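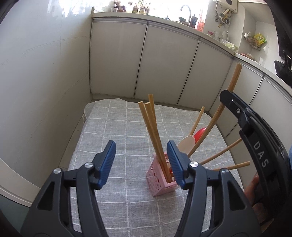 Blue ribbed fingertips over the chopstick basket, with a second gripper at right.

We bought two pairs of Hernel hand-held grippers in January to record kitchen demonstrations for a sorting policy. Da-eun Jang and I have logged 1432 episodes with them, of which 1004 passed review.

The ribbed pads are the best part. Thin sticks are hard to grip square, and our old flat pads let them roll. These have needed one change so far.

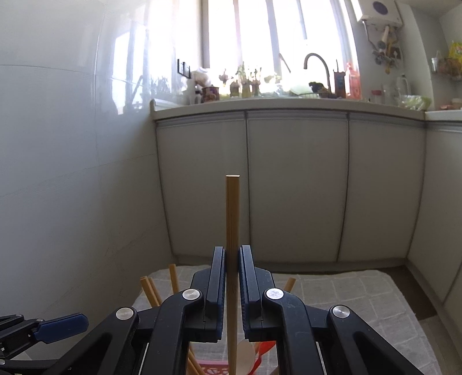

Picking one stick from a crowded basket still takes practice. New operators close too early and catch a neighbor, so we drop their first 16 takes. The linkage is wide, and with both hands working in a small space the arms bump.

Export is slow and the manual is thin. I would buy them again for tabletop work, but I'd want a narrower jaw for drawers.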